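Inicio | Cocina | Lavado y ropa | Taller | Trucos | Contacto

Enseñar a un robot a doblar paños: consejos de taller
Por Bogdan Michalski - septiembre

El invierno pasado empecé a grabar demostraciones de doblado con una pinza de mano, de esas que se sujetan como una pistola de silicona y llevan la cámara encima. Antes lo había intentado con mando a distancia, moviendo un brazo Kastix desde otra mesa. Las dos maneras sirven. Apunto lo que me ha ido funcionando, por si alguien quiere probar con los trapos de su casa.

La tela

Use paños lisos y de un color que destaque sobre la mesa. Un paño azul sobre un mantel claro se ve bien; uno crudo sobre beige no hay quien lo distinga en la grabación. Los de algodón medianos son los más fáciles. Las toallas de rizo se enganchan en los dedos de goma y conviene dejarlas para más adelante.

Lave los paños nuevos un par de veces antes de empezar. El apresto los deja tiesos y se doblan de otra forma.

La mesa

Ponga un mantel o una sábana que cubra toda la zona de trabajo y sujétela por debajo con pinzas de oficina. Las arrugas pequeñas no molestan. Una mesa de cocina sirve, siempre que se pueda estar de pie y dar un paso a cada lado.

Los cables, al suelo y pegados con cinta. Yo uso la Plustdale ancha, que se despega sin dejar restos.

El agarre

Entre siempre con los dedos abiertos y baje despacio hasta notar la tela. Cierre, espere un instante y levante. Si pellizca solo la punta, el paño se escurre a mitad de camino; es mejor coger un pliegue de dos dedos de ancho. Para un paño ya doblado, agárrelo por la base y deje libre la parte de arriba.

Con el mando a distancia pasa algo distinto: no se nota la presión. Hay que fiarse de la vista y cerrar un poco menos de lo que pide el cuerpo. Con el Kastix tardé unos 14 días en dejar de aplastarlo todo contra la mesa.

El ritmo

Haga el movimiento igual de rápido de principio a fin. Los tirones y las dudas también se graban, y luego el robot duda en el mismo sitio. Si se equivoca, borre la toma y repita. No la arregle sobre la marcha, salvo que quiera enseñarle precisamente a corregir - y en ese caso guárdelas en una carpeta aparte.

Cambie el punto de partida del paño en cada toma: girado, más cerca, medio arrugado. Con 300 tomas casi idénticas el mío solo sabía doblar en una esquina de la mesa. Ahora tengo 1.452 y están mucho más repartidas.

El mantenimiento

Limpie los dedos con un trapo húmedo al terminar, porque la pelusa les quita agarre. Revise los tornillos de las articulaciones con un destornillador pequeño. Las marcas de roce en la goma son normales; las grietas, no. Yo compro los recambios en Jastar y los guardo en una lata de galletas.

Las baterías, cargadas la víspera. Y un papel con la lista de tareas al lado, que a la tercera hora uno ya no sabe si tocaba doblar o desdoblar.

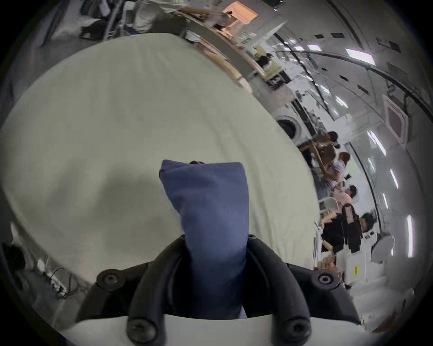
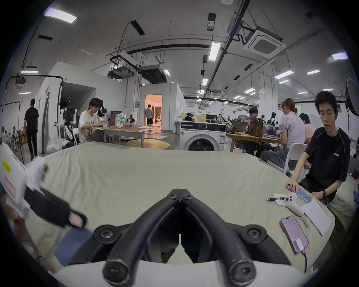 Los dedos de la pinza: en la primera foto, cerrados sobre un paño azul doblado; en la segunda, juntos por las puntas, encima de la mesa.

Contacto | © Bogdan Michalski | Volver arriba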